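Emberg Parish Sermon Collection: data card

Summary
The collection holds 1,278 sermon transcripts on the Psalms and the Book of Ruth, preached in the parishes of Zotham and Wendt. All texts are in English. Spelling follows the preacher's own notes where these survive.

Contents
Each record gives the parish, the Bible passage, the season of the church year and the full text. Prayers and notices have been left out. In 40 records the closing section is missing - these are marked "incomplete".

Checking
Lionel Dobson compared 30 transcripts with the handwritten originals. Corrections were entered in February.

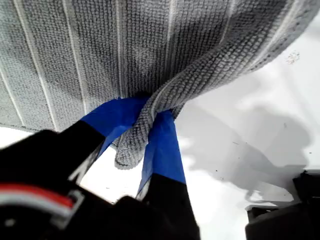 Access and contact
Requests for use in teaching or private study should be sent to Rainer Thiele at the Suser reading room.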